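Setting Up and Restocking a Paper Cup Station
Vandomdale Community Hall – Guidance for Room Users

Groups that reserve a meeting room at Vandomdale are responsible for their own drinks table. The following procedure applies to all bookings and should be completed before guests arrive.

What you will need
Paper cups from the Doltcombe supply cupboard
A board or tray to protect the tabletop
A clean, damp cloth
A lidded waste bin

Step 1. Prepare the surface
Wipe the table and allow it to dry. Lay the board flat, well back from the table edge.

Step 2. Build the stack
Wash your hands before opening a sleeve. Handle cups by the outside wall only and keep fingers away from the rim. Nest the cups one at a time, pressing lightly. Cups that are pushed together hard will stick, and guests will pull out two instead of one.
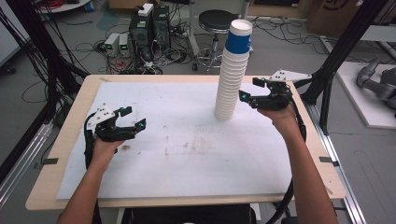
Stack height is the most common cause of spills at our drinks tables. A sleeve from Doltcombe holds 72 cups, and a full sleeve should never be stood on end without support. An upright stack placed toward the back of the board, like the white one with the blue-banded cup on top, leaves the front clear for pouring. Boards that have picked up brown or reddish smudges may still be used under cups, but should be replaced before any open food is served.

Step 3. Restock during the event
Add cups when the stack is low – do not wait for it to run out. Large meetings should set out 2 stacks, one at each end of the table.

Step 4. Close down
Return unused cups to their sleeve and fold the top over. Cups that have been handled by guests must be discarded. The supply cupboard is in Room 23.

Requests for additional supplies should be addressed to Yolandi Lekota, Facilities Office.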